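2025年8月1日　双臂蒸包子任务，数据与训练记录

这周的主线还是那个老问题：左手拿锅盖，右手把包子夹到盘子里，两件事能不能塞进一个策略里一起学。之前一直是拆开训，盖子归盖子，包子归包子，中间靠脚本切换。切换点写得再仔细，换个锅的位置就全乱了。Adaeze Osagie 上次组会提议干脆不切，让模型自己判断现在该哪只手动，我当时半信半疑，今天看完结果得说，她是对的，而且对得比我想的多！

先记设置，免得以后翻回来看不懂。遥操作采集，两臂各一个腕部相机，再加头部相机，三路同步。代码分支叫 Seltum，在旧的 Trindon 基线上改的，主干没动，只改了两处：动作块的长度，还有腕部图像进编码器的方式。旧版把三路图像拼在一起，腕部那两路基本被头部相机淹没了，注意力图上看得很清楚。新版让腕部图像单独走一支，到后面再融合，而且训练时随机把头部那一路遮掉，逼着模型去看手边的东西。

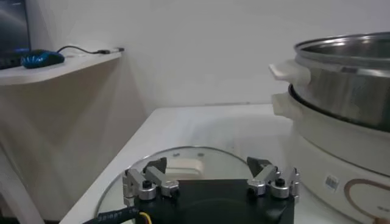

腕部视角，夹爪张开，下面是平放的玻璃盖，右侧是蒸锅。

玻璃盖一直是最麻烦的。透明，白桌面从底下透上来，头部相机里几乎只剩一圈金属边。腕部视角好得多，提手是奶白色的，离得近，轮廓够用。旧基线经常去夹那圈边，夹爪一合就滑开，我看回放看得牙疼。遮挡训练加进去以后，左手会先在提手上方停一小下再往下走，这个停顿示教数据里也有，是我操作时的习惯，没想到它也学去了。要不要保留这个习惯还没想好，它慢，但是稳。

数据量：示教一共136条，这批没有再加。训练时留出一部分没进训练集的锅位，专门用来测泛化。每个版本跑40次，成功的定义是盖子放稳在桌上、包子完整进盘，皮破了算失败，掉桌上再捡起来也算失败（这条是 Adaeze 坚持加的，我嘴上抱怨，心里同意）。

结果：拆开训加脚本切换，40次里成11次。合在一起训、带腕部分支和遮挡，成功率超过80%。两组用的是同一批示教、同一套评分标准，锅位也一样，所以我觉得这个差距可以当真。写到这里手有点抖，这是立项以来最漂亮的一组数！

更让我高兴的是失败的样子变了。旧版的失败大多死在交接的地方，左手还没退开，右手就进来了，或者两只手都等着对方，等到超时。新版几乎看不到这种互等。剩下的失败集中在夹包子这一步，是个具体的、可以下手的问题，比“偶尔就是不行”好对付多了。 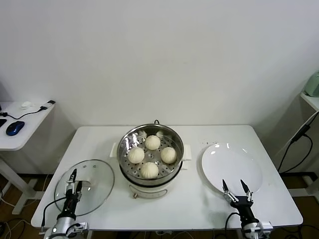

说回夹包子。面皮软，褶子又让顶面高低不平，指尖压在褶上和压在侧面，受力完全两样。目前夹持力是固定的，调小了提起来会滑，调大了留印。我翻了失败回放，比较顺的都是从侧面偏下的位置进去，两指夹腰，然后竖直提起。从上往下斜着进的那些，经常碰到旁边的包子或者内壁。所以下一步想在示教里把进入角度做得更一致，同时把夹爪电流也当成观测喂进去，让策略自己知道夹到了没有。

还有个顺序的问题。示教时我习惯先拿离自己近的那个，模型也跟着这么干，前面的拿走后，后面的反而空间更大，更好夹。可是如果近处那个摆得歪，它还是硬要先拿，不会换目标。Caldeira 那个抓取打分模块也许能借过来做个参考，先离线比一比，看它选的第一目标和我们的差多少，不急着接进闭环。

几件零碎的事，记下来别忘：
左腕相机的曝光要锁死。盖子反光一上来，自动曝光就往下掉，提手跟着发灰。
评测脚本里超时的计时起点写错了，从加载模型就开始算，已经改好并重跑，上面的数字都是改完之后的。
动作块加长以后，右手放包子的末段有轻微的抖，怀疑是相邻两块衔接处没平滑好。试过简单的加权平均，抖是小了，但松手也跟着变迟，还得再调。
Randavholm 那边想要一份回放，等曝光的事处理完再给，现在这批颜色不统一，给出去人家要问半天。

下周先做消融：只加腕部分支，只加遮挡，两个都加，三组分开跑。我猜遮挡的贡献更大，Adaeze 猜是腕部分支，赌了一顿午饭。电流观测那一版争取9月前跑出第一轮，示教脚本我这两天先改，采集排在消融后面。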